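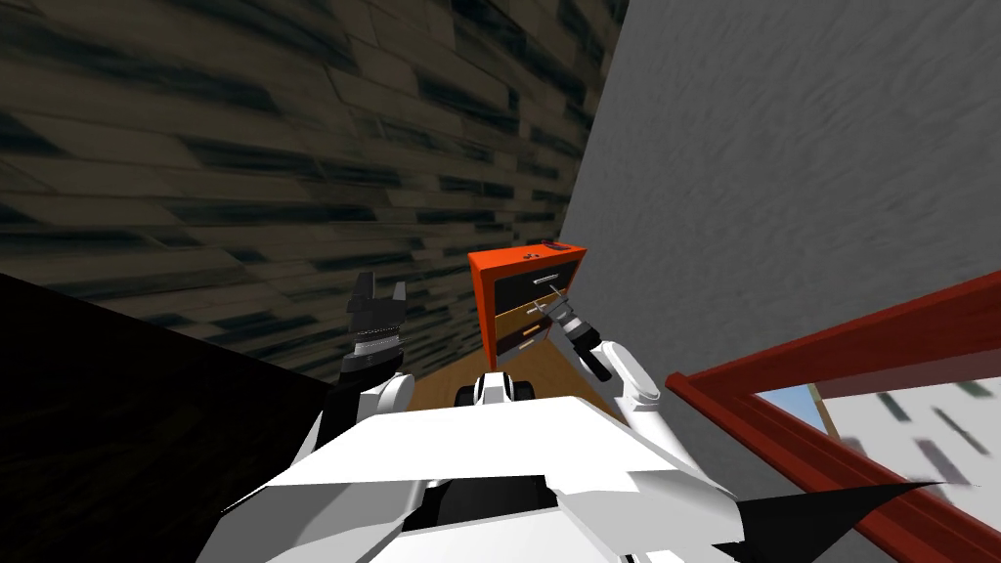 Martim Correia once complained that tumano was the only way of painting in which the artist did most of the work with a sponge and then blamed the sponge. Enthusiasts of the technique have quoted the remark ever since, usually with approval.

Tumano is a method of painting in thinned ink on sized paper, in which the picture is made mostly by lifting color off the sheet. The painter covers the paper with a dark wash, lets it settle, and then removes it with damp sponges, rags and, in the stricter workshops, a single brush kept for the purpose and never cleaned to anyone's satisfaction. The finished works are usually small, pale landscapes. Critics have described them as misty. Less patient critics have described them as unfinished.

Name

The word comes from the Tumano valley, where the first workshop stood above a feed store. Early catalogs also use the term "lifted wash," which is clearer and never caught on.

History

The technique is generally traced to the Ziva workshop, a loose group of sign painters who had ink left over and no signs to paint. Their method was passed along by demonstration, and no two surviving accounts agree on how wet the sponge should be. A split followed. The Ziva painters held that a sheet might be darkened again after lifting, while the Clemness group regarded a second wash as cheating. The two sides exhibited together every August and hung their work on opposite walls.

Jitendra Shakya, who trained with the Clemness group and later painted in the Ziva manner, was claimed by both and then disowned by both. His Orchard Wall series consists of 14 sheets showing the same stretch of wall in slightly different weather. It is the most reproduced work in the style, partly because it reproduces so badly that each printing looks like a new picture.
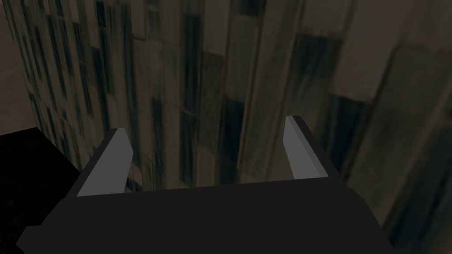
Black gripper with parallel fingers. Computer rendering.

Materials and method

Most painters use a brown or blue-black ink thinned with water. The paper must be heavily sized, so that the ink sits near the surface long enough to be taken away. The standard choice for many years was Carvalho, a stiff sheet with a faint yellow cast. Painters who could not get it brushed ordinary drawing paper with gelatin and hoped.

Lifting starts at the lightest part of the picture, normally the sky, and moves toward the darks. A typical sheet takes about 2 hours. Hard edges are made by pressing a folded rag along a ruler, a practice the Clemness group permitted only for rooftops.

Reception and collections

Tumano has never sold well. The largest public holding, in the Carvalho print room, lists 3,598 sheets, a number that includes blotters, test scraps and several sheets cataloged as "possibly blank." The room is open by appointment on Monday.

Shakya left no students, though a short manual survives in his handwriting. Its longest chapter concerns sponges.

See also

Ink wash painting
Monotype
Sizing (paper)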